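09/07/2023, cahier de l'atelier

Reprise du fonds d'avis de décès de Kustenel. Isamu Ogura m'a laissé le carton sur la chaise avec un post-it « bon courage » (merci Isamu !). Je note ici où j'en suis avant d'oublier, comme d'habitude.

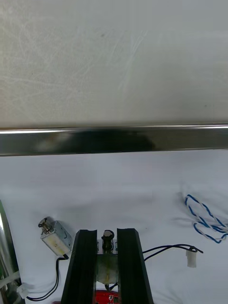
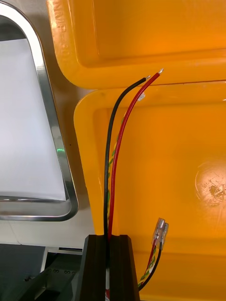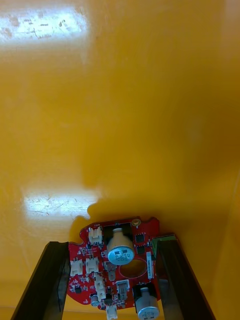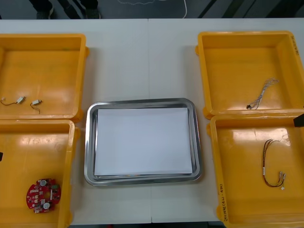
Donc, les avis Terell. On attendait quelque 200 coupures et l'inventaire de Lelleck en annonce 212. J'ai tout passé une première fois et je tombe bien sur 212, ouf, il ne manque rien, mais le classement est à pleurer : les Harju sont mélangés aux Terell par alliance, et une même grand-mère apparaît sous son nom de jeune fille dans un journal et sous son nom d'épouse dans l'autre. Pour démêler ça, je voudrais reprendre la disposition de la table blanche, deux bacs jaunes à gauche, deux à droite et le plateau inox entre les deux paires : Terell d'un côté, Harju de l'autre, et au centre les coupures qu'on n'arrive à rattacher à personne. Je mettrais quand même une feuille de papier neutre au fond des bacs, je me méfie de tout ce qui brille sous du papier journal !

Un cas rigolo : la benjamine d'une fratrie de 8, née à la ferme, dont l'avis cite tous les frères et sœurs sauf un. Oubli du typographe ou brouille de famille ? Je penche pour la brouille, Isamu pour le typographe. À vérifier dans le registre paroissial.

À faire :

- recopier les dates au crayon au dos des photocopies, jamais sur l'original
- demander à Lelleck s'ils ont les pages de novembre, les nôtres s'arrêtent en plein milieu d'une colonne
- racheter des chemises sans acide, le grand format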